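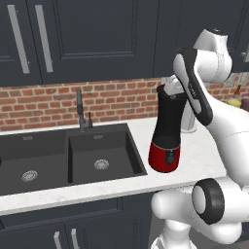 Tags: Datasets / Simulation / Kitchen manipulation

# carach-kitchen-sim

Sim episodes plus the planning sheet for the Noltthorpe kitchen cell. Put together by Niall Lamont, budget parts by Eilidh Jardine. README is behind the data in places, check the changelog if something looks off.

## What this is for

Deciding what to buy before we buy it. One arm or two, what reach, how much counter, which hand. The episodes are rendered, no real hardware in this release. If you want a training set for a real robot this is probably too small, see Limits.

Short version of the question we got asked: can one arm work the counter appliances next to a double sink without a rail or a moving base? If yes, the rail comes off the order and the money goes to spares.

## Contents

- episodes/ - 60 episodes, one folder each
- scenes/ - 12 kitchen layouts, same arm in all of them
- budget/ - planning sheet, plus Eilidh's notes in notes.txt
- configs/ - mount heights, joint limits, camera poses
- changelog.txt

Each episode has joint states, gripper state, RGB, depth, and a text instruction. Instructions were typed by hand so expect uneven wording ("press the button on the blender", "push blender button", etc). Haven't normalized them. Please don't do it in place, make a copy.

## Tasks covered

Reach to appliance, press button, lift upper part, set it back down, move jar or pitcher along the counter. Faucet handle is in a few layouts only. No drawers in this release. Cabinets have handles but are fixed shut, they're there for collision checks.

## Layout notes

Base goes in front of the counter, off to the right of the sink. We tried left of the sink too and dropped it, elbow kept ending up over the lower cabinet doors and somebody has to open those.

Things that matter if you are planning a real cell from this:

- Tall appliances are the problem, not heavy ones. A tall black grinder or blender with its control panel low on the base means the hand has to come down from above the lid to near the counter without hitting the upper cabinets.
- Stuff parked behind the appliance. If there's a jar or pitcher back there against the bricks the wrist has less room than the drawing says. Budget for a slimmer hand, or a rule about what gets left on the counter.
- Small bottles on the right side of the counter are clutter on purpose. Leave them in.
- Lower link can cross in front of the base cabinets. Allow floor space for that, the Sostholm quote doesnt.

## Buying notes

Not prices. Prices are in the sheet and they change.

Arm. One for the first phase. Second arm is a separate line, only unlocks if the reach episodes fail in 2 or more layouts after the mount change. Dont order both to get the shipping deal.

Hand. Trujillo lead time is 8 weeks, longest thing on the list, so that order goes first even if the mount isn't settled. Ask for spare fingertips on the same order.

Mount. Get the adjustable one. Fixed is cheaper but every counter in Noltthorpe is a different height and we'd pay for it in shims and labor.

Counter and sink. Mock-up only. Laminate offcut is fine, no one is paying for marble. Sink needs to be a real double though, the divider changes where you can set things down. No plumbing in phase one.

Appliances. Buy secondhand, buy duplicates. They will get dropped.

Safety. Floor scanner, e-stop, guarding. Eilidh has this as its own line and it stays its own line, please stop folding it into "installation".

Training time. Was missing from the first sheet completely. Added in October.

## Limits

- Rendered lighting is too clean. Glossy plastic and pale stone look nicer than they will under the lights in the unit.
- Contact on the buttons is simplified. A press counts when the fingertip gets to the panel, there's no spring force. Don't use it to size the gripper.
- Liquids: none.
- Same brick backsplash texture reused in a lot of layouts, a model will likely overfit to it.
- Depth near the sink drains is noisy, unfixed.

## Use

Internal planning and research ok. If you quote reach numbers in a purchase request put the layout name next to them, otherwise they can't be checked.

Questions about scenes or configs to Niall. Anything with a cost code goes to Eilidh, before you call the vendor please.

## To do

- add drawer tasks
- split the budget sheet by phase
- redo layout names, two of them are nearly the same
- get a revised quote from Sostholm with the extra floor space inculded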